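Week 5 handout: Seeing in low light

Read this before the Friday session. It covers the second half of the unit on vision and goes with chapter 6 of the course reader. Students who missed last week should get the notes on the lens and the iris from Lino Melis first.

1. Two kinds of receptor

The retina has two main kinds of light-sensitive cell, rods and cones. Cones need a fair amount of light. They give us color and fine detail, and they are packed most tightly in the fovea, the small pit at the center of the retina. Rods work in much weaker light but carry no color information by themselves. There are far more rods than cones, and none at all in the very center of the fovea.

This explains an old rule among people who watch the night sky. To see a faint star, look slightly to one side of it. The image then falls on a part of the retina where rods are plentiful.

2. Dark adaptation

When you go from a bright room into a dark one, sensitivity rises in two stages. The cones adapt first and level off within ten minutes or so. The rods are slower. Most people need 30 minutes or more to get near their full sensitivity, and a short look at a bright lamp undoes much of it.

In the Husbridge exercise, the class sat in the basement lecture room for 40 minutes and read a dim letter chart at set times. We collected 216 readings over the term. Bradley Gosling has put the full table in the course folder. Use the group averages for your write-up — the single readings are noisy.

3. The Purkinje shift

Rods respond best to blue-green light, at a wavelength near 500 nanometers. In daylight, when cones do most of the work, the eye is most sensitive to yellow-green, near 555. As light fades, reds darken sooner than blues and greens. A red flower that stands out at noon can look almost black at dusk while its leaves still seem fairly bright.

Between full daylight vision and full night vision there is a middle range, called mesopic, where rods and cones both contribute. Most street lighting at night puts us here. Colors are still present but weak, and texture has to be judged from small differences in brightness.

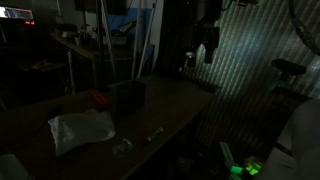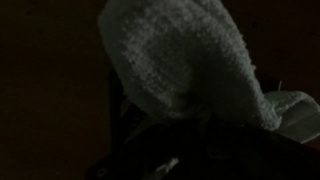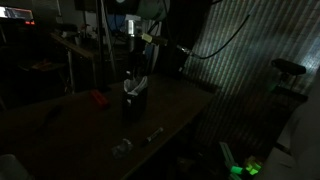
Dim light on a tabletop, on cloth and on a small red block.

4. Noise and summation

Light arrives in separate packets, or photons, and the number reaching a receptor varies from moment to moment. In bright light this variation is small compared with the total. In weak light it matters a great deal. The visual system deals with it by pooling signals. Many rods feed into one ganglion cell, and signals are also added up over time, up to a tenth of a second.

Pooling has a cost. Fine detail is lost when many receptors share one output, so small print becomes unreadable before large shapes disappear. Pooling over time makes moving objects harder to follow.

5. Terms to know

Photopic: vision in bright light, mainly cones.
Scotopic: vision in very weak light, rods only.
Mesopic: the range between these two.
Rhodopsin: the pigment in rods. Light bleaches it, and it regenerates in the dark.
Nyctalopia: poor night vision. One cause is a lack of vitamin A.

6. For the session

Bring your graph of the basement readings, with time along the bottom and threshold on a log scale. Mark the point where you think the rods take over from the cones. Cosimo Carbone will lead the discussion in the first hour, and we will go through the write-up format after the break.

Reader pages for next week are 31 to 52, on color constancy. The short problem set is due at the start of class.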